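## The case for the big ugly box under the desk

I bought a used desktop in March, a Westell tower the size of a carry-on bag, and I have been insufferable about it ever since. My brother has asked me to stop bringing it up at dinner. So you get it instead!

A few of you wrote in after the last issue asking whether an old desktop is still worth having now that everybody carries a laptop around. My answer is a big yes, and I'd like to make the argument properly, with room to wander a bit.

Start with the price. Mine was $46 at the surplus counter in Vutville, the one behind the tile store with the hand-painted sign. For that I got the tower, a power cord and a keyboard with a sticky space bar. The man at the counter plugged it in for me so I could see it start, then went back to his sandwich. It came with 2 GB of memory, enough to open a web page if you were willing to go make coffee while it loaded. I put in 16 GB that same weekend, and it was like getting a different computer. I sat there opening programs and closing them again just to watch them open.

And that's what I love about these machines — you can get in. Mine had two thumbscrews at the back and a side panel that slid off, and there it all was: the power supply in its corner, the big green board, the drive on its little sled. The memory is held by a clip at each end. If you have ever put batteries in a flashlight and had to think for a second about which way they go, you have most of the skill you need. (Do unplug it first, and touch something metal before you touch the parts.)

My first tower came out of a school auction and I was terrified of it. I kept it shut for a whole year. When the fan started to howl I turned the radio up. Then Hollis Baptiste from down the street came over with a soft paintbrush and a can of air, took the side off without asking, and showed me a gray felt blanket of dust you could have made slippers from. Ten minutes of brushing and it was quiet. I have cleaned every computer I've owned since, twice a year, and I look forward to it the way other people look forward to raking leaves.

Now, what do you do with one? Ours lives in the back bedroom and holds the family photos, all the music I ripped in college and the scans of my grandmother's recipe cards. My daughter does her homework on it because the screen is large and it has no way of following her to bed. I write this newsletter on it. In the evening it plays baseball on the radio from cities I've never been to.

I also tried Plurnoteo on it, the note program several of you recommended, and I'm pleased to report it runs just fine, although I still can't find the setting that stops it from making a cheerful noise every time I save. If you know where that's hidden, please write!

The downsides are real. It's heavy. It takes up the spot where the wastebasket used to be. It won't come with you to the coffee shop, and an older one can be too old for the newest version of whatever system you're used to, so ask before you pay. Take a flashlight and look at the ports on the back, too. I forgot, and spent an extra $16 on an adapter for the monitor.

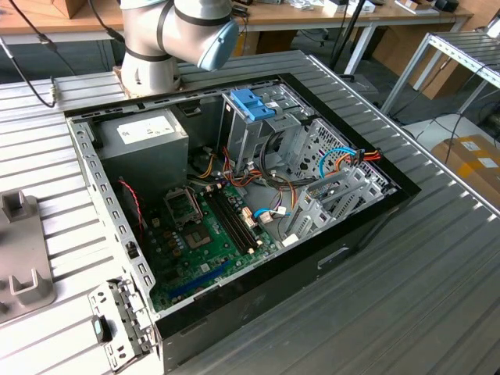
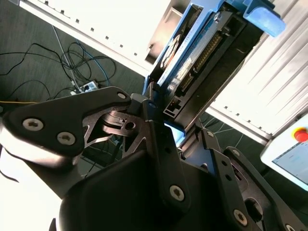
**Mortimer Thibodeaux**

A couple of replies to the mailbag while I have the space. To the reader with the Cele tower that clicks at night: copy your files off it this week, please, and then we can talk about what the click might be. A second drive is cheap and lost wedding pictures are miserable. To the reader who wanted to know if mixed memory sticks are all right: often yes, but a matched pair saves you an evening of muttering.

The surplus counter is open again on 30th November, and I'm told they'll have monitors this time. I'll be there early with the hand truck.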